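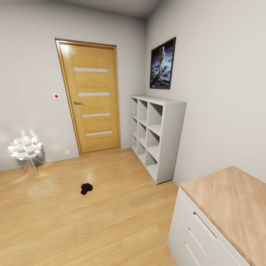
The parish room at Mulligan is getting its quiet hour back, and I for one am chuffed to bits! If you used to pop in of an afternoon with a book or a crossword and then found, last winter, that you couldn't any more, you'll know why I'm making a fuss over what sounds like a very small thing.

The room reopens to everyone in October, from 2pm until 5pm, and it'll be free, same as before. No booking, no signing in. You turn up, you sit down, you keep your phone on silent. Tea is 68p a cup (it was 60p, so brace yourselves) and you can bring your own biscuits.

For anyone new to the village, the quiet hour was never an hour. It began as one, back when the library van stopped coming and a few of us wanted somewhere warm to read, and then it stretched out at both ends until it filled most of the afternoon. The name stuck. I went along for the first time because my boiler had packed up, and I kept going long after it was mended. There was a chap who did nothing but write letters, proper ones with stamps, and two sisters who shared a newspaper by tearing it down the middle. I never learned what most of them were called — we weren't there to talk, after all — but I missed them when it stopped.

It stopped over heating bills, mainly. The oil for the old tank had gone up and up, and the hall couldn't keep the side room warm for a handful of readers when the main hall was standing cold as well. I grumbled about it at the time in this very newsletter, and I got a few letters back telling me to wear a jumper. Fair enough.

What's changed is that the side room now has its own heater and its own switch, so it can be warmed up without lighting the whole building. The money came from the summer book sale, which brought in £600, a good bit more than last year. Somebody had donated a full set of old railway atlases and they went within minutes of the doors opening. I had my eye on those, and I was in the queue for cake. I'm still cross.

I rang Declan Mulcahy, who looks after the hall bookings, to check I'd got the times right. "Two till five, and I mean five," he told me. "The choir's in straight after and they like to move the chairs." He also asked me to say that the front car park will be shut for part of the month while the drain is dug up, so please use the lane side and mind the verge, which gets very soft after rain. If you come by bus, the 33 still stops opposite the church, though the timetable in the shelter is the old one and shouldn't be trusted. I learned that the hard way, with shopping.

There'll be a swap shelf too. The rule is the same as it was: leave a book, take a book, and nothing with the cover hanging off. I'd love to see a few more crime novels, as we were badly overrun with gardening last time round. Jigsaws are welcome as long as all the pieces are there. If you're not sure, do the jigsaw first and then bring it (I know, I know, but somebody once left us a harbour with no boats).

A couple of people have asked me whether children can come. Yes, they can, with a grown-up, and the quiet rule goes for them as well. Homework would be ideal. The Zinia playgroup carries on in the main hall in the mornings, so anyone with tiny ones who'd rather make a racket is well catered for already.

And the knitters have asked if needles count as noise. I put this to Declan and he laughed for quite a while, then said wooden ones were fine and he'd have to think about metal. I'm told the knitters will be bringing both.

If you'd like a lift, or can offer one from the top end of the village, leave your name and number with the shop and I'll match people up. I've got room for three in mine, four if nobody minds the dog blanket.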